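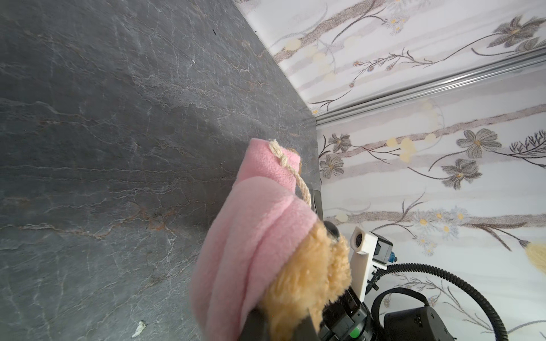
Teddybär mit rosa Mütze im Greifer, aufgenommen von der Kamera am Roboterarm. Links die dunkelgraue Steinoptik, rechts die geblümte Wandverkleidung.

Drucken | Als E-Mail versenden

Griltumer Greifschau

Die Griltumer Greifschau ist eine öffentliche Vorführung von Roboterarmen, die von der Werkstatt Stosport in Griltum ausgerichtet wird und bei großen wie kleinen Gästen gleichermaßen beliebt ist. Gezeigt wird das Greifen von Alltagsdingen, mit Vorliebe von solchen, die weich sind, nachgeben und einem Greifer deshalb allerhand abverlangen.

Geschichte

Die Schau geht auf eine Anregung von Ourania Chatzigeorgiou zurück, die fand, man solle die Türen der Werkstatt doch einmal für die Nachbarschaft öffnen, und die dafür bei Emanuel Pană sogleich ein offenes Ohr fand. Zur ersten Ausgabe kamen 35 Gäste, was man damals schon für einen schönen Erfolg hielt. Später zog die Veranstaltung in den größeren Saal Skivton um, und am 18.08.2021 wurden dort 700 Besucherinnen und Besucher begrüßt, darunter erfreulich viele Familien.

Ablauf

Eine Vorführung dauert 30 Minuten und beginnt mit einer kleinen Begrüßung, die meist Defne Yaman übernimmt und die gern auch einmal etwas länger gerät. Danach greift der Arm, der im Haus den Namen Caruso trägt, nach Stofftieren und Haushaltsgegenständen. Das Publikum verfolgt auf einer Leinwand, was die Kamera am Handgelenk sieht, und kommt den Dingen dadurch so nahe wie sonst kaum: zotteliges Fell, eine blanke schwarze Nase, die Kordel an einer Mütze.

Wer mag, darf anschließend Fragen stellen. Besonders häufig wird nach der Griffkraft gefragt, die bei Plüsch sehr behutsam gewählt sein will, und Beril Gezer erklärt das mit viel Geduld auch ein drittes Mal.

Spielzeugsammlung

Die Stofftiere stammen überwiegend aus Spenden. Kgomotso Coetzee führt darüber ein liebevoll gepflegtes Verzeichnis, in dem neben Größe und Felllänge auch Zubehör wie Mützen und Schals vermerkt ist. Zusammen mit den übrigen Greifobjekten umfasst es 3.771 Einträge. Im September wird die Sammlung jeweils durchgesehen und, wo nötig, geflickt.

Siehe auch: Stosport, Saal Skivton

Diese Seite drucken | Artikel per E-Mail empfehlen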